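Ludley Workshop Questions the Catch-All Bin, Publishes Plain Advice on Sorting It

TOSENBERG, August 1, 2022 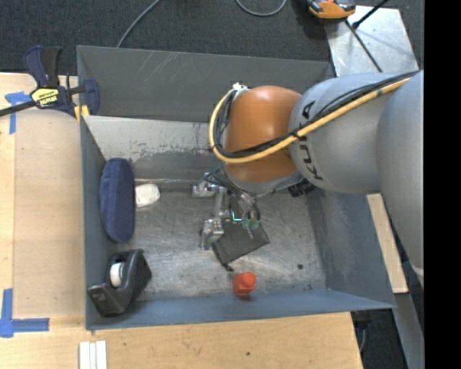 A gray bin on a wooden tabletop, with a tape dispenser, a dark blue sponge or foam pad and other small items inside.

Ludley, the shared workshop on the Tosenberg waterfront, today released a short guide to the open bin that sits on nearly every workbench and collects whatever has no other home. The guide is free. It makes no promise that a tidier bin will make anyone more productive, and Ludley would like to see the evidence from those who say it will.

The workshop began looking at the matter in May, after members were offered yet another set of bench organizers. Ludley bought 2 of them, the Daria tray and the Chege divider, and put them on its benches. Members went on dropping things wherever there was room. The trays are now used for screws, a job an old jar was doing perfectly well.

"We were told the dividers would change how people work," the workshop said in a statement. "They changed where people put their coffee. We have been sold storage for years and we still can't find the tape."

The guide runs to 13 pages, most of them about what to leave alone. Tape dispensers, it says, may stay in the bin if that is where people reach for them. Sponges and pads take up more room than their usefulness justifies and should go to the sink. Crumpled scraps of cloth or foam should be thrown out at the end of the day unless someone can name the job they are being kept for. Small metal pieces get a lidded tin, and the tin gets emptied.

Ludley is also doubtful about replacing bins on the strength of their looks. A metal floor with scratches and dark marks will hold a sponge as well as a new one. Wiping down the walls costs a rag and a few minutes. Members who want their bin to stay in one place are advised to clamp it to the table, and those who want to mark out an area of the tabletop can use painter's tape, which comes up again when plans change.

On labels the guide is brief. Ludley tried them. People read the label and put the thing in anyway.

Printed copies have gone to all 485 members, and more can be picked up at the front desk during opening hours. The workshop will ask members in the fall whether any of the advice was followed. It does not expect a large response and will publish the answers whatever they are.

About Ludley
Ludley is a member-run workshop in Tosenberg with benches, hand tools and storage for hire by the day or month. It does not sell or recommend storage products.

Media inquiries: Ludley front desk, Tosenberg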